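Keep the Repair Counter Open

The town of Wondside plans to close the mending counter at the Yoon Street library at the end of June. The reason given is that fixing clothes is not what a library is for. I have used that counter for six years and I think the decision is wrong, and I want to set out why before the public comment period ends.

For those who have never been, the counter is two sewing machines, a long table, an iron and a shelf of thread. It is open three afternoons a week. You bring in something torn and either you fix it there with help or you leave it and pick it up later. There is no charge for the first item. After that you pay for materials, which in my experience comes to less than a cup of coffee.

According to the town's own report, the counter handled 2439 items last year. The year before that it was 2316. Those are not large numbers next to the number of books that go out, but the counter takes up one corner of one room, and the figure is going up. The report mentions both numbers on the same page and then says that use has been "limited." I do not know what number would have counted as more than limited, and the report does not say.

My own interest started with children's clothes and bedding. Anyone with kids knows how this goes. A pajama top loses a seam at the armpit. A pillowcase splits along one side. The cloth itself has years left in it, but the thread was cheap and there was only one row of it. So it goes in the trash, or into a bag for donation, where somebody else has to decide to throw it out. 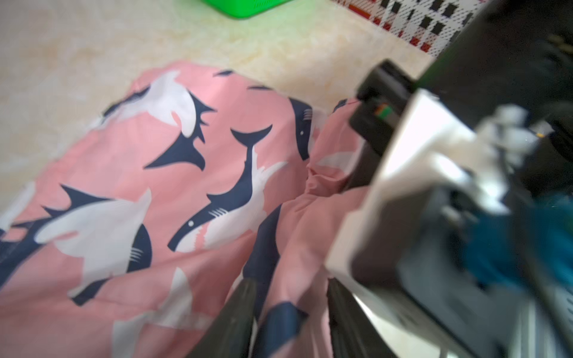 I used to assume that donated clothes with small damage were repaired before they were sold. They mostly are not. The thrift store on Drernia Avenue has a sign asking people not to bring in anything with holes, missing buttons or broken zippers, and I don't blame them for it. They have a small back room and a lot of bags to get through. A shirt with a two-inch tear costs them more in time than they could ask for it.

That leaves the household, and most households can't do it either. I was never taught to sew. My mother could hem pants but her machine broke when I was in grade school and was never replaced. At my kids' school there is no home economics class, and there hasn't been one for a long time. People say you can learn anything from a video now. I tried. I watched a man replace a zipper four times and ended up with a jacket that zipped to the lining.

What I needed was someone at my elbow to tell me I had threaded the machine wrong. I got that at the counter in ten minutes, and I have been able to do side seams and hems ever since. Zippers I still bring in.

The case against the counter is mainly about money and space. The town says it would rather use the corner for study seating. I have nothing against study seating. I went through the building on a weekday afternoon in June and there were open chairs on both floors, so I am not sure who has been asking for more of them. During exam weeks it may be different. If so, the table could be folded away for those weeks, and I would guess that most people with a torn coat could wait.

The money is a better argument. The part-time wage for the person who runs the counter is real, and so is the cost of servicing the machines. But the report puts the supplies budget at $958 for the year, and spends more words on that than on anything else. Divide it by the number of items and you get well under fifty cents each. I can't think of much else the town does for that price.

There is also the suggestion that private business should do this. We do have one tailor, and she is good, and she is booked out for weeks with weddings and uniforms. I asked her once about patching a child's bed sheet and she told me politely to buy a new one. From her side that makes sense. The work that comes to the library is the work that doesn't pay, so closing the counter will not send it to her shop. It will go to the landfill at Deteo, where the town pays by the ton.

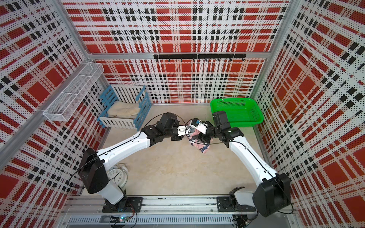
Printed fabrics often wear out first at the seams.

I will grant one thing to the other side. The counter has been run in a loose way. Items left for repair have sometimes sat for a month, and twice I was given someone else's trousers. A paper ticket system would fix that. So would a limit on how many pieces one person can leave at a time – I have seen people come in with a full trash bag of clothes, and that is unfair to everyone behind them.

I would also not object to a small fee on the first item, with the fee waived for anyone who asks. A dollar would more than cover the supplies. It might even cover a new iron, and the present one leaks.

The library lends cake pans, snow shoes and a telescope. It helps people with their taxes in the spring. It stopped being only about books years ago, and most of us were glad of it. If the town wants to go back to books alone, it should say so and put the whole list up for discussion, telescope included.

Comments can be left in writing at the front desk or sent to the town clerk until the end of the month. If you have ever had something mended there, please say what it was.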